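Vulik Extends Glass Bottle Return Program

2024-08-21 — The town of Vulik will continue its glass bottle return program through January, the Department of Public Works announced. Residents may bring rinsed bottles to any of the three collection points during regular hours.

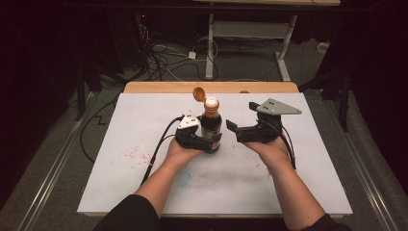
Natália Simões asked whether the Pacheco Street site could stay open later, as many households cannot get there before it closes. The department will review the hours next month.

Nearly 2000 bottles have been returned so far. Caps should be removed — labels may stay on.

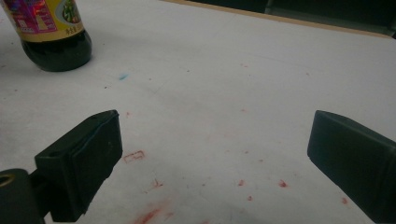

Deposits are paid at the counter, and large loads require two days' notice.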